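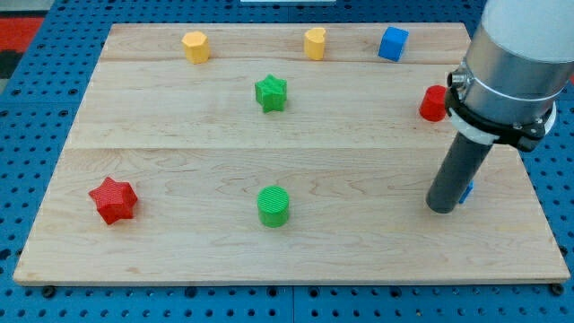 Pasbridge Toy and Games Library: progress report for the October meeting

Dear Lavanya,

Thank you for being so patient while we got this together. Wim Bosman did the first draft and I have added to it (and he has taken some of my additions out again), so please forgive any change of tone halfway down.

Where we are with lending

We now have 60 families signed up, which is more than we dared put in the application, and the Thursday session is busy from the moment the doors open. Most people borrow for a fortnight and a good many ask for longer, usually over puzzles and building blocks, which seem to take children a while to tire of. The baby toys go out and come back at a tremendous rate. We had expected the board games to be the slow shelf, but grandparents have taken to them, and Fludel is hardly ever in!

What the grant has paid for so far

The shelving is up along the long wall and the second cupboard has a proper lock. We bought 24 new items in the summer, mainly wooden toys and simple games for the under-fives, and replaced the scales and the label printer. The catalogue has moved over to Nadus, and I will admit that this took us far longer than planned. The old card index had toys listed under whatever name the person on the desk happened to use that day, so nearly everything needed checking by hand. It is done now, and parents can reserve from home.

What has not gone so well

The Su estate visits started late. The hall there was closed for repairs until the end of the school holidays, and we managed only 2 sessions out of the 3 we promised you. Both were well attended, and the missing one is booked in for next month at no extra cost. Missing pieces are still a headache as well. Wim has started putting a contents card in every box, and returns are slower to check in but a good deal more complete.

Money

We are a little under on equipment and a little over on hall hire. With your agreement we would like to move the difference across, and Wim will send the figures separately.

With very warm thanks from all of us at Pasbridge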